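Marianna Sikora
Thread on the bin cell at Brandholm, which stopped on us all through June. Posting it for anyone running a similar cable setup.

1/ Symptom: arm halts partway down into the bin with a torque fault on the wrist. No contact, nothing in the gripper. Clear it, rerun the same pick, no fault.

2/ First suspect was the payload setting. The tool had been rebuilt and the mass in the controller was stale. Fixed it. Faults dropped for one shift, then came back.

3/ Second suspect was the bin moving. If a wall shifts, the planner's clearance is wrong and the tool brushes it. We clamped the bin and taped marks on the table. It stayed put. Faults continued.

4/ Rokeya Navaratnam went through the log: 3785 picks, 9 faults. All 9 came with the wrist rotated toward the same limit. Object type made no difference.

5/ So, cable. The loop at the wrist runs out of slack near that limit and pulls on the joint. The controller reads the pull as a collision. On a bad day it also drags the connector, and that part worries me more than the stops -- a half-seated signal connector can drop the gripper state mid-move.

6/ Interim rule: wrist range cut in software, reduced speed inside the bin, hands out until drives are off. Clearing a fault from the pendant without checking the cable first is banned.

7/ Test load is mixed on purpose: hairbrush, a teal-blue block, a green one. Note how far the yellow cable swings out from the orange segment with the tool down in the bin.

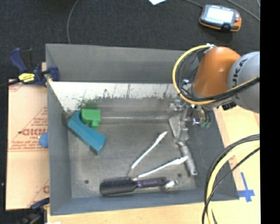
8/ Open item: longer loop or a retractor. Chidiac has quoted a retractor. Until it is fitted the reduced range stays, and we lose some corner picks.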